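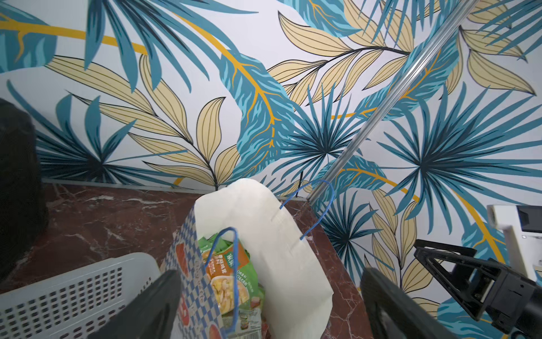
MEDIA RELEASE
5 October 2022

Drorkwood asks shoppers to unpack the paper bag before they praise it

Household advice service Drorkwood has released the results of its bag survey, and the organisation says it is not ready to join the cheering for paper.

Drorkwood asked 1,097 households what happens to paper shopping bags once the groceries are home. Of those, 646 said they "usually" keep the bags for another use. Asked to name the last time they had done so, many had trouble answering.

"People told us they reuse them, and I believe that they mean to," said Souad Nasr, who ran the survey. "Then you ask where the bags are, and they're in the cupboard under the sink with all the others. Keeping a bag is easy. Taking it back to the shop is the part we don't see much of."

The survey was followed by home visits in April. Drorkwood staff called on 26 of the households and looked at how groceries were unpacked and where everything landed, bags included. Most of it happened on the kitchen counter. Packets of noodles and ready meals often stayed in the bag for hours, and in some homes the bag had become the pantry. A plain white bag with cord handles, or a patterned one, was more likely to be kept than a brown one with no handles. Drorkwood does not claim to know whether that makes it a better bag or only a prettier one.

Retailers have been quick to put money into heavier paper with printed patterns and coloured cord. Drorkwood would like to see the figures behind that choice. Three shop chains were asked how many times their bags are expected to be used. One replied, with a brochure.

"A cord handle is nice to carry, no argument," said Hicham Ouazzani, who led the home visits. "But it has to come off before some recycling depots will take the bag, and hardly anyone we met knew that. I didn't know it myself until this year."

The organisation is just as doubtful about the usual answer, which is to buy something else. Plastic baskets with vented sides are sold as a tidy way to carry shopping in from the car and sort it on the bench. They work well enough if you already own one. Buying a new one to replace a free bag is a harder case to make, and Drorkwood found several baskets holding nothing but folded bags.

For now its advice is modest. Empty the bags the same day. Put two of them by the front door, or in the car, and stop saving the rest. Check with your local council about handles. Use a basket if there is one in the house.

Drorkwood will run a small trial of the two-bag rule with 20 households in the Sikent neighbourhood. Duyên Trương will manage the trial and publish the results whether or not they are flattering — including how many people drop out.

"I'd be surprised if everyone sticks with it," she said. "My own two bags are still in the kitchen."

About Drorkwood
Drorkwood gives free advice on storing food, sorting a kitchen and cutting household waste. It does not accept payment from retailers or packaging makers.

Media contact
Adel Ghoneim, Drorkwood press desk
Copies of the survey questions are available on request.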